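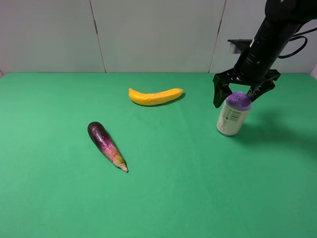 Safe working > Small arms and grippers

Home | Ask | Topics | Log in

What rules do you all keep for picking up tubs with lids? Our club has nothing written down and I'd love to borrow yours!

Seija Lappalainen
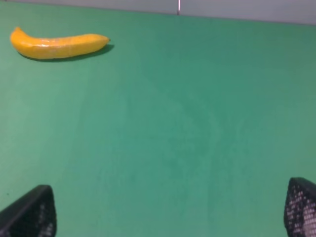 Elsa Ikonen

Welcome, Seija! We clear anything we don't need off the table, keep hands out while the arm is live, and do the first 20 lifts at slow speed (dull, I know, but do stick with it).
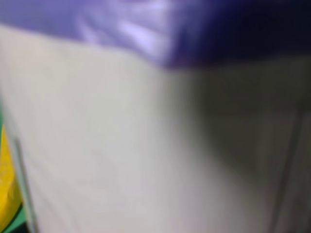

Close up, purple over white

Do write down where the fingers should grip, too, and have two people agree it

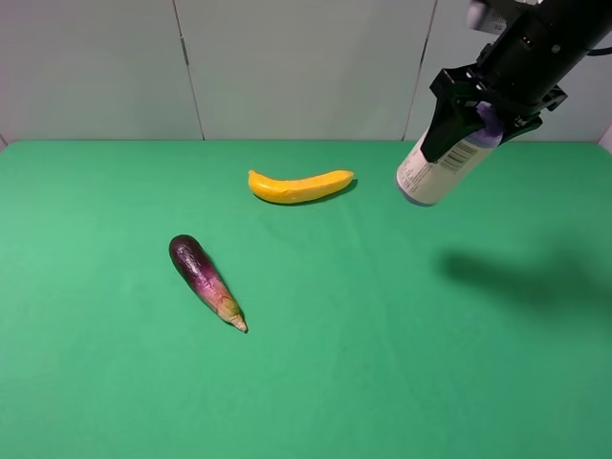 before anyone touches the speed setting.

Aleksi Kokkonen

What Elsa said. Stop button in reach.

Related
Gripper pad cleaning
Who signs the log?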